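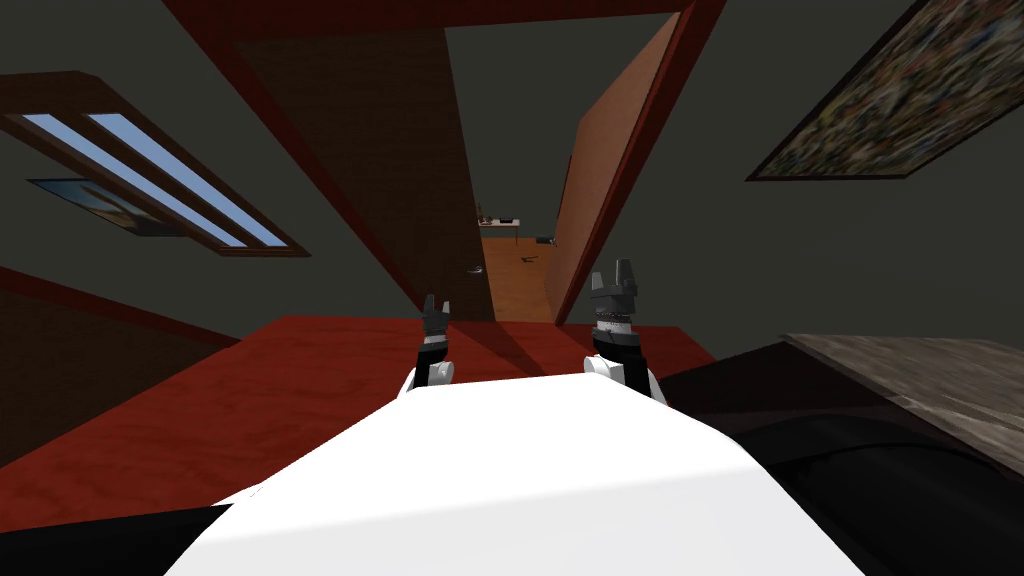

Body camera, simulated flat. Both grippers upright, doorway to the adjoining room between them.

Barredo demonstration set: gallery

The Barredo set is a collection of teleoperated demonstrations recorded in simulation and used to train a two-armed household policy. The current release holds 1246 episodes. Each one stores the body view, the gripper views, joint positions and the operator's commands on a shared clock. Operators were Jonalyn Aquino and Wilfredo Macapagal. Frames are shown at their original colour, with no brightening.

Gripper views are stored as recorded. In the one that follows, the two rounded grey heads overlap against dark wood grain, with very little contrast apart from a pale sliver beside the neck.
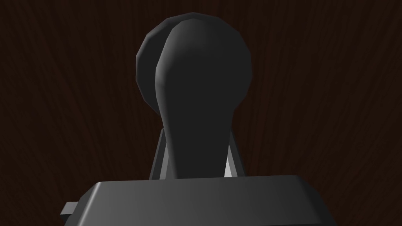
Body views

The body camera keeps its tilt in every episode. We don't level the horizon before training, and labels are drawn on the tilted frame. Lukian Stelmakh checks the labels for doors and door edges by hand, as the automatic pass tends to merge a door with its trim.

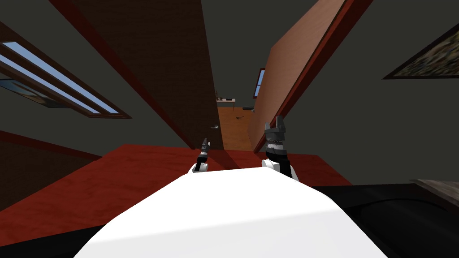
Two open doors, one dark brown and one light brown, with a small desk in the far room.

Low-contrast gripper views

Dark grey on dark brown is the hardest case for the segmentation model. The light inner faces of the fingers give it something to hold on to. Here they stand open on either side of a rounded grey object, without touching its neck. Frames like this one are kept at full weight in the training mix.
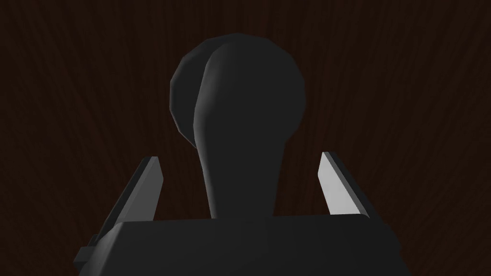 Ronaldo Agbayani: Are the dim gripper views weighted the same in the January split? My Kerkov baseline drops off badly on them, and I'd like to rule out the sampling before I retrain.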